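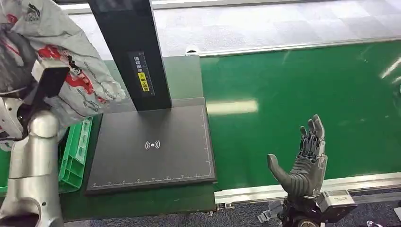

A plastic parcel bag with red printing on it.

How to Pack and Mail Clothes in a Plastic Bag

By Sulastri Pasaribu
Updated 20th October

Soft clothing does not need a box. A plastic mailing bag weighs very little, costs less to send, and keeps rain off what's inside. This page covers how I pack shirts, knitwear, jeans and coats for my secondhand shop, Saverwood. The same steps work if you are mailing one sweater to a relative or sending back a dress that didn't fit.

What you need

A mailing bag with a self-seal strip
A thin clear inner bag, or a sheet of tissue paper
Packing tape, two inches wide
A kitchen or postal scale
A tape measure
A printed label
A slip of paper with the delivery address and your return address

You can reuse an old mailing bag if it has no holes and the seams are sound. Turn it inside out so the old printing and labels are on the inside. The self-seal strip will be gone, so you'll need tape along the whole opening.

Step 1. Check the clothes

Empty every pocket. Look at the cuffs, collar and hem in daylight. Make sure everything is fully dry, including waistbands and the thick seams on jeans. A sealed bag holds moisture in, and a slightly damp sweater can smell musty by the time it arrives.

Close zippers and fasten the top button of shirts. Wrap a large metal buckle in a bit of tissue and tape the tissue to itself. Belts should come out of the loops and be rolled up.

If you are selling the item, take your photos and measurements now. Once I sealed a coat before writing down the sleeve length and had to cut open a perfectly good bag to get at it.

Step 2. Fold to the size of the bag

Lay the bag flat on the table and use it as your guide. The folded clothes should be an inch or two narrower than the bag on each side. Anything tighter puts strain on the seams.

For a shirt, lay it face down, bring both sides in to the middle with the sleeves laid straight down, then fold up from the bottom in thirds. For a sweater, do the same but fold only once from the bottom if the knit is thick. Jeans go in half lengthwise and then in thirds.

Coats are harder. Fold the arms across the back, fold the coat in half from the hem, and press the air out slowly with your forearms. Don't use a vacuum bag for wool or down. The filling takes days to recover and some of the creases stay.

Step 3. Add the inner layer

Slide the folded clothes into the clear inner bag and fold the open end under. If the outer bag tears in transit, this is what keeps the dirt off. Tissue paper looks nicer but gives no protection from water.

Put the address slip on top of the inner bag, facing up. Labels do come off. With a slip inside, whoever opens the parcel at the depot has somewhere to send it.

Step 4. Fill and seal

Put the clothes in the outer bag and push them down to the bottom corners. Press out the spare air before you close it. A puffed-up bag takes up more room and may be charged at a larger size.

Peel the strip and close the flap from one side to the other, smoothing as you go. Then run one length of tape over the edge of the flap, overlapping onto the back by an inch. On a reused bag, fold the opening over twice and tape it along the full width, then once around each end.

If there is a lot of loose plastic left over, fold it flat against the back and tape it down.

Step 5. Weigh and measure

Weigh the parcel after it is sealed. Tape, slips and bags add a few grams, and that can matter near a price band. A cotton shirt I packed last week came to 342 grams all in. A pair of men's jeans came to 699 grams.

Measure the length, width and thickest point. Lay a book on top to flatten the bag gently while you measure the thickness, and don't lean on it. The sorting office won't.

Step 6. Put the label on

Choose the flattest part of the front. Smooth the plastic with your hand and stick the label from the center outward. A crease through the barcode can stop it from scanning. Never wrap a label around an edge.

If you are using a paper label, cover it with clear tape on all four sides but leave the barcode bare, as shiny tape can reflect the light of the scanner. Cover or black out any old barcode that still shows.

Step 7. Hand it over

Ask for a receipt and keep it until the parcel has been delivered. I keep mine in an envelope marked with the month. In April I had to claim for a lost cardigan, and the receipt and the listing photo were all that was asked for.

When to use a box instead

Use a box for hats, structured handbags, shoes, anything with beads or sequins, and any jacket with shaped shoulders. Leather creases badly in a bag and should be boxed too.

Questions from readers

Korkor Atinga asked if two bags, one inside the other, are better than one. For heavy denim, yes. For a T-shirt it only adds weight.

Irfan Govindasamy wanted to know what size to buy first. If you only want one size, get one that fits a folded sweater. I bought a pack of 51 to start with and used them for nearly everything apart from coats.

Retno Kwok asked about compostable bags. They work, but the ones I tried went brittle after 9 months in a warm closet. Buy small packs and keep them somewhere cool.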